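We trained the Rimholm policy on 400 simulated kitchen demos, then tested it in layouts it had never seen. Short thread.
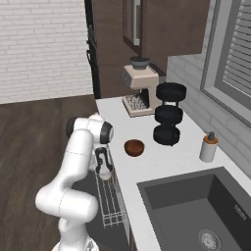

One of the sim kitchens. Arm at the counter edge, wooden bowl on the countertop.

2/ Each test kitchen got 20 trials. We changed the counter layout between kitchens and kept the arm the same.

3/ Adding 30 demos with the bowl in odd spots helped more than longer training did.

4/ Most misses left are bad approach angles near the counter edge. Working on that next.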